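Jarkport Home Systems – Service Desk
Ticket 3158
Product: Andau closet organizer, wall-hung, with two drawer towers
Opened by: Macarena Sepúlveda
Assigned to: Barış Ağca
Status: Waiting on customer
Opened: 7 Nov 2019

Problem as reported
Left drawer tower leans out from the wall at the top. Top drawer rolls open by itself. Hanging rod between the towers has dropped out of its left cup twice. Installed in April by the homeowner over existing carpet. No change to the room between then and now.

Entry 1 – B. Ağca
Asked customer for wall type, rail height and the number of screws in the hang rail. Asked her to empty the left tower before doing anything else and to leave the rod down.

Entry 2 – M. Sepúlveda
Wall is drywall on wood studs. Rail is level, checked with a 4-foot level. Screws go in at every hole, but I can't say which ones hit a stud. The tower is empty now and still leans. Gap at the top is wide enough for my finger, no gap at the bottom.

Entry 3 – B. Ağca
Gap at top with none at bottom usually means the foot of the tower is sitting high on the carpet or tack strip and pushing the cabinet off the rail. Rail may be fine. Steps:
1. Back both leveling feet all the way in.
2. Lift the tower straight up and off the rail hooks. Two people.
3. Check the hooks for bending.
4. Press the carpet along the baseboard and feel for the tack strip.
5. Rehang with the feet clear of the floor, then lower them until they just touch.

Attachments, M. Sepúlveda
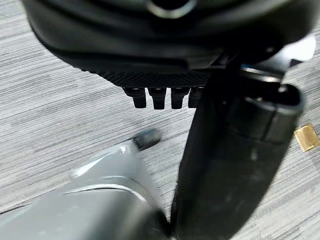
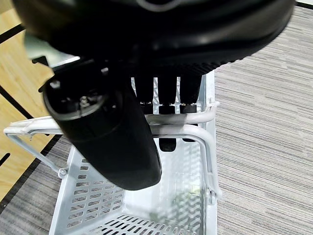
Entry 4 – M. Sepúlveda
Feet backed in, tower off. Left hook is bent down, right hook is straight. Tack strip is right under where the back foot was. Rehung it anyway and the gap is smaller but still there. Drawer stays shut now if I close it slowly.

Entry 5 – B. Ağca
Bent hook accounts for the remaining gap. Do not bend it back – the metal cracks at the fold. Replacement is part 871, sold as a pair with screws. Stock at the Stalport warehouse. Replace both sides.
While the tower is down, find the studs and mark them on the rail. Any rail screw that misses a stud comes out and gets a hollow-wall anchor. The Vasiliauskas rod cups on this model are a separate item and don't need replacing unless the lip is chipped.

Entry 6 – M. Sepúlveda
Lip is not chipped. Does the carpet have to be cut back at the tack strip?

Entry 7 – B. Ağca
No. Leave the back foot off and close the hole with the cap from the hardware bag. The rail carries the tower and the front foot only steadies it. Part 871 ordered under warranty. Keep the tower empty until the new hooks are on, then report the gap at top and whether the drawer holds when loaded.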